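Zidero and Riedl open a simulated tabletop to anyone who wants to teach a robot arm

PLIVSTEAD, August – Zidero and its partner Riedl are opening up Lokero, a simulated workspace where people guide virtual robot arms through small tabletop jobs and every attempt is saved as an example for a learning system.

Over the summer, 50 people in Plivstead took turns at the controls. They recorded almost 3000 attempts, and the team is delighted with how varied they are. Some operators move fast and correct late. Others creep up to an object and stop twice on the way. The learning system gets all of it, including the tries that went wrong, which are labeled and kept in a separate folder.

"We wanted people who had never touched a robot, and we got them," the Lokero team said. "By the second session they were arguing over the best way to come at a shelf – and they were all a little bit right!"

Each attempt is stored with views from several virtual cameras, along with the arm positions and the operator's commands. Wide views take in the table and the shadows of the arms. Close views stay near the gripper fingers.

The Lokero table, with its wooden tray and turquoise shelf unit, in wide and close views:
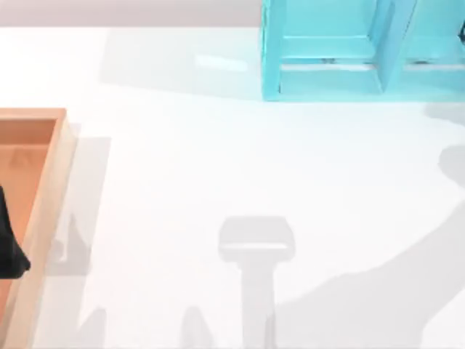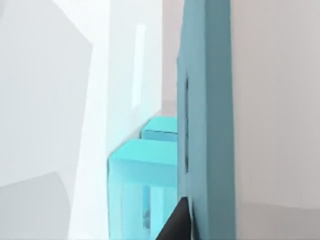
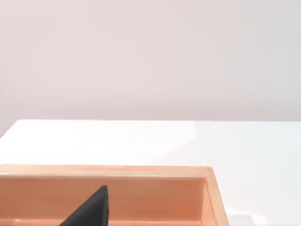
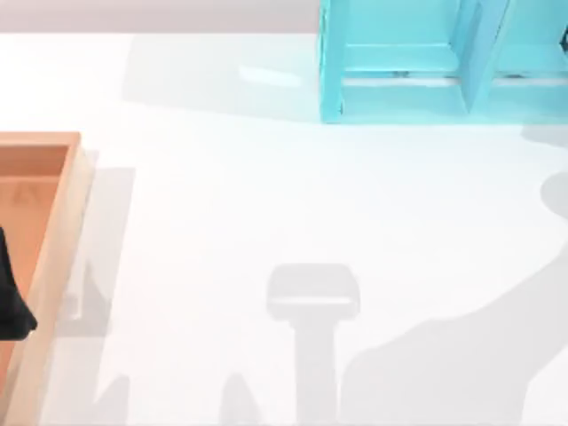

The first release holds 615 attempts that have been checked by a second person. The rest will follow in batches as the checking goes on, and the labeling guide comes with them. Schools and hobby groups can download the workspace and record their own examples on an ordinary computer with a game controller.

Zidero is also looking for 175 new operators for the fall round. No experience is needed. A session lasts one hour, with a short practice run at the start, and can be done from home or at Riedl's office in Plivstead. Sign-up is open now on the Lokero project page.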